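How to watch a robot demonstration without being sold to

Posted 2019-12-11 in Visits and Open Days

I've sat through a fair number of robot open days, and most of them go the same way. You get a coffee, you get a lanyard, something gets picked up and put down, and everyone claps. Then you drive home and can't say what you learned. After the Pramuseck open day at Flelldale I wrote down what I wish I'd done from the start.

Before you go

Write your own questions and take them on paper. Mine fit on one card. Ask the organisers ahead of time whether you can move things on the table between runs. If they say no, go anyway, but adjust your expectations.

Find out what the big number on the flyer means. The Flelldale flyer said 1000 successful picks. I asked over how many tries and was told 2382, which is a very different flyer.

When you arrive

Don't stand where the chairs are. Chairs face the arm, and the arm is the least useful thing to look at. Stand where you can see the tabletop and the floor under it. Look for where the cables go and ask what each box does. Then ask who has a hand on the stop button, and whether that person is also steering.

During the run

Tabletop tidying is the usual task, and it was the one at Flelldale.

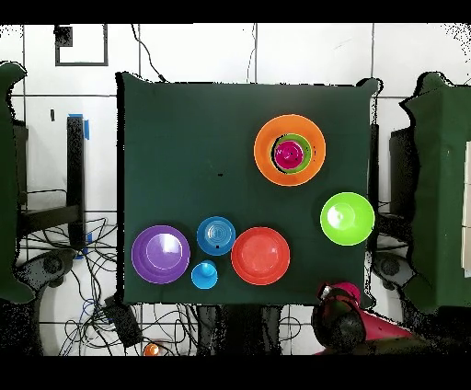 Bowls, plates and cups on the green cloth at Flelldale, with three bowls nested.

Bright plastic on a plain dark cloth is about as easy as it gets for a camera. Ask to see the same job with clear glasses, or white plates on a white cloth. Stacked bowls look impressive, but a wide one will forgive a sloppy drop, so watch whether the smaller one is centred when the gripper lets go.

Follow these steps for each run:

1. Start your own timer when the arm first moves. Stop it when the arm is back at rest.
2. Make a mark each time a person touches anything, including a nudge to a plate.
3. Ask for one item to be turned upside down.
4. Ask for the same run again, straight away.

Step 4 is the one that gets you the funny looks. My timer said 85 seconds for one bowl. I can do it in two, but I'll admit I don't want to do it all night.

Afterwards

Ask for the failures. The Belhaj team at the Stovwood show in April had 9 of them on video and played the lot, and I trusted them more for it. At Pramuseck I was told they'd email me something. I'm still checking my inbox.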